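Notebook, gripper pair upkeep
Wednesday, June 29, 2022
C. Wan

Left and right hand-held units both due for pad and pivot check. Job sheet 1699. Kitchen table setup as before, cutlery holder on the star cloth.

Pivot screws first. Right unit had play at the outer joint, left unit none I could feel. Backed the screw out, cleaned the thread, one drop of Verneck medium threadlocker, retightened until the arm just stopped rocking. Do not go past that or the jaw drags on opening. 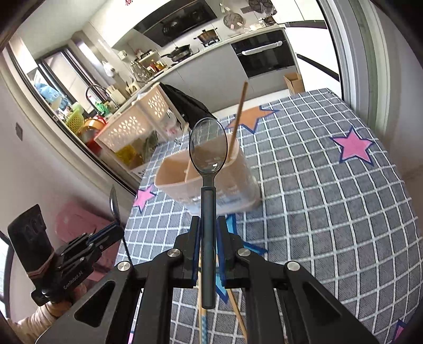 Fig. 1. Magnifying glass held upright between the blue pads.

Handles are the harder case for pad grip. A round one will roll if the two pads are not parallel, so check that before blaming the pad itself. Parallelism shimmed with Amham tape, one layer, right side only. Pads wiped with alcohol and left 15 minutes before use.

Zero set with jaws closed, then full open, 20 cycles. Encoder returned to the same value each time except cycle 7, off by one count. Not chased. If it comes back, look at the cable clip before the encoder.
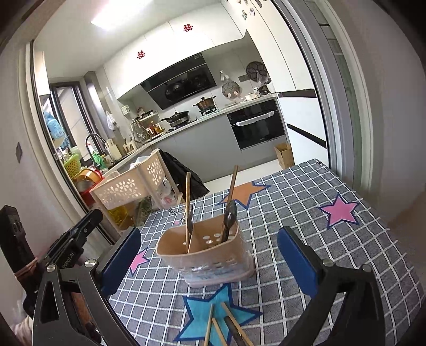 Chopsticks stay in the test set. They are thin enough to show up a bad closing gap, and the spoons are not. Closing gap measured with the Roussel feeler gauges at tip and heel. Tip fine. Heel slightly wide on the left unit, inside limit, written on the sheet.
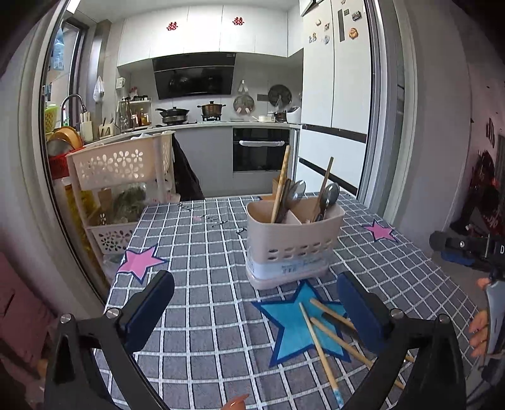 Vol. 3, p. 15

Open:
- spare pads, one set left in drawer, order from Walley
- threadlocker needs overnight cure, no heavy objects until then
- recheck right outer pivot tomorrow before first run
- next full strip-down October

Chia-jung Wan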